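Stock location codes: change from 1 April 2019

The Sernovero parts store will move to the new location code format on 1 April 2019. The old codes were set up when the store held a single range of fittings, and they do not separate the aisle from the shelf level. Picking errors recorded in January were mostly between locations whose codes differ by one digit.

The new code has five characters. The first two give the aisle, the third the bay, the fourth the level and the last the position on that level, counted from the left. Levels are numbered from the floor up. The letters I and O are not used. A position that holds more than one part number keeps a single code, and the part numbers are told apart by the bin label.

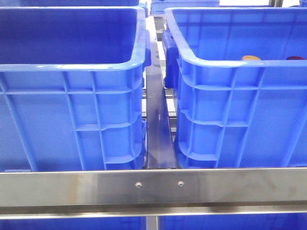

Bin labels will carry the part number in large type, the location code below it and a barcode of both. Labels printed before the change will still scan, but the stock system will return the new code. Please do not write corrections on a label by hand. Send the part number to Bogumił Malinowski and a replacement will be printed with the next batch.

In total 723 locations have been recoded. A further 76 are on hold while the Trodura seals are counted, and these keep their old codes until the count has been signed off. Picking lists will show an asterisk against them.

Returns from Marosura should be booked to the quarantine aisle under the new format from the first day. The goods-in form has been revised, and the box for the old code has been removed. Copies of the earlier form should be recycled.

Standing orders need no action from departments. Anyone who keeps a separate spreadsheet of locations can ask Elisa Lombardi for the conversion table, which lists old and new codes side by side and is sorted by part number.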